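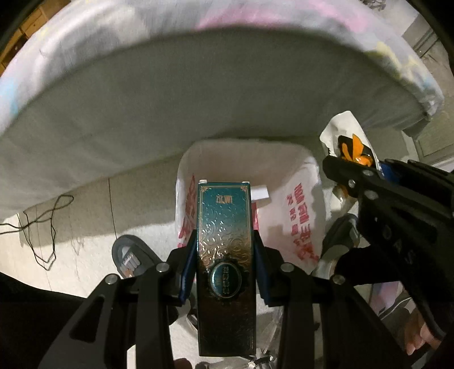

Six pages of rules for putting trash in a bin seems like a lot, Habibur Dewan wrote under my last post, and couldn't you just tell people to act normal?

Fair! I thought the same thing when I started. So let me do a long one about the bin rules, what's in them and which ones I'd fight for. Get a snack.

Quick background for the new folks: I look after the recording guidelines for Mạch, which collects household tasks done with hand-held grippers. People do the chores at home, in their own rooms, with a gripper in each hand. I write down how, then I review what comes back, and then I rewrite what I wrote down.

"Act normal" was version one, by the way. It was a single paragraph. Everybody has a different normal. Some people drop things from way up high, some reach halfway into the bag, some give the bin a little shake afterward (I love those people but please stop).

OK so rule one, the bin. Put the liner in before you start recording and fold it over the rim all the way around. I want the opening to be visible as an opening. A bag that's sagging shut makes for a different task, and we have a separate sheet for that one.

Printed liners are fine. I got asked this a lot in March. Red lettering down the inside, a store logo, whatever came with the bag you own. We did ban them for a bit and all it got us was a pile of clips with the exact same plain bag in every home. I took the ban out and I'm still a little embarrassed it was ever in.

Rule two, and this is the one Habibur was teasing me about: both grippers can be loaded at the same time, but you let go of one thing at a time. Full stop, between the two releases, with the second gripper holding still.

Holding a box in one and a crumpled packet in the other is totally allowed. It's how people clear a room, you grab two things and walk over. What I can't use is both hands opening in the same instant. When two things fall together the labelers can't agree on which one landed first, and then I get messages about it.

The pause doesn't have to be long! I used to write "a full second" and people started counting out loud. Now it says "let the first thing settle." Much nicer to listen to.

Rule three is grip, and I'm going to be a bit of a pain here.

Tall narrow boxes: take them by the two side faces, pads flat against the cardboard, box upright. Squeeze until it stays put and then quit squeezing. If the sides bow in, you've gone too far. A gift box with an embossed front is usually stiffer than it looks but I've seen plenty of thin ones fold up like a fan.

(Please don't pinch a box by its little top tabs. It works maybe once and then the tab tears and you're chasing it across the floor.)

Packets and wrappers: grab the middle, leave the corners alone. If it's already crumpled, leave it crumpled. I had someone carefully ironing out snack bags with the back of a gripper before every pickup, very sweet, completely useless for what we're trying to record.

And the fingertips thing. Your real fingers stay behind the gripper fingers. I know it's tempting to steady the bottom of a tall box with a fingertip. A bit of finger showing somewhere down by the linkage is okay, hands have to be somewhere. A finger touching the object means that pickup gets marked as assisted, and assisted clips go in their own folder.

They don't get deleted! I want to be loud about that. Assisted isn't a penalty. It's a label. People hid them from me for weeks when they thought it was a penalty, and hiding them did far more damage than the clips ever could.

Rule four, shiny stuff. This one's newer. Foil, lacquer, gold print, those teal-to-bronze finishes that change color when you tip them. Glare eats the lettering, and you'll get a brand name where a couple of the letters are just gone.

My instruction here is: leave it. Don't turn off the lamp, don't tilt the box at me so I can read it. Shiny boxes are shiny in every home. The labelers have a button for "text not readable" and they're allowed to press it as often as they want. What they aren't allowed to do is guess. If it looks like four letters and two of them are mush, you write down what it resembles and you tick unsure.

I got pushback on this from a friend at Honutard, where they hand out matte dummy boxes. Their clips are beautiful. I'd still take the shiny ones.

Rule five, privacy, and this is where I stop being cute.

Anything with a name, an address or a medicine label on it doesn't go in the task. Check the packaging before you put it on the floor or the bed or wherever you start from. Look at the back as well. Shipping stickers love the back.

If one slips through, tell me the time it shows up and I'll cut the clip before it goes anywhere. No form, no explanation needed. We had a form. Guess how many people filled out the form.

Rule six, the floor. Long posts ahead, sorry, this is my favorite.

You're looking down through the camera, both hands are full, and you're standing right over the bin with one foot on either side. You aren't watching where your feet are going. So before you record, walk the path once with nothing in your hands and pick up whatever could catch you.

Cords are the big one. A thin black cord lying in loops beside the bed, a step away from a slipper, is exactly the kind of thing I flag when I'm reviewing. It can be in view, that's a real bedroom and I want real bedrooms. I'd just like it pushed under the bed or up against the wall before anyone starts walking. I send a friendly note the first time. I send a less friendly note the second time.

Slippers are allowed. We argued about slippers forever. The first draft said closed shoes only, and then it turned out half the people in Lorville don't wear shoes in the house at all and weren't going to start for me. So now it's "footwear you'd normally wear indoors, no bare feet when there's glass or metal in the trash."

Metal, while I'm here. Cans with the lid attached, blades, anything with an edge: not in this task. There's a kitchen sheet for those, with gloves.

Rule seven, the drop. Bring the gripper over the opening, lower it until the bottom of the object is below the rim if it fits, then open. For the tall stuff it often doesn't fit straight down, so tip it, and tip it over the bag, not over your foot.

If you miss, keep recording. Pick it up with the gripper and try again. I will say this until I lose my voice — the misses are good. We had a stretch where every single clip was a clean drop on the first try and I knew something was up. People were restarting. Of course they were, I'd want to look good too.

So there's a line in there now that says a miss followed by a recovery counts the same as a clean drop. Same pay, same credit. The misses came back within days, and so did the weird little rescues, the packet getting nudged up the side of the bin with a knuckle of the gripper. I could watch those all afternoon.

Rule eight, stopping. When the bag's full enough that things sit above the rim, you're done. Don't tamp it down. If your hands are tired, you're also done. The grippers aren't heavy for the first few minutes and then they very much are.

Our cap is 200 pickups a day per person. I'd go lower if it were only up to me. Nobody has ever complained that the cap is too tight, and a few people have thanked me for it privately, so make of that what you will.

A few things that are NOT rules, since I keep getting asked:

You don't have to make the bed. You don't have to tidy the background. The bedspread can have pink and yellow patches all over it. Your clothes can be black, or not. Left hand first or right hand first, I don't care, just don't swap halfway through one object.

Now, tools. We run every upload through Rovilero, which catches the boring stuff like a gripper that wasn't calibrated or a clip with no end marker. It's good at that. It can't tell me if somebody's finger was holding the box. For that I still sit there with tea and look.

Last review pass was 700 clips. The most common note I left was about the pause between releases. After that, the floor. Grip was way down the list, which surprised me, I'd written so much about grip.

So the next version is going to have less grip and more floor. I'm moving the walk-the-path bit to the very first line, ahead of the bin liner, and I'm cutting the section on box sizes down to a sentence. Habibur, that should get you to five pages. Maybe four and a half if I drop the diagram.

The diagram is bad. I drew it.

If you write guidelines for this kind of recording and you've got a better way to word the one-release-at-a-time rule, send it over. Mine currently reads "open one, let it settle, open the other," and I still have two people who read that as "open both slowly."

Going to go answer the glove questions now, there's a bunch of them.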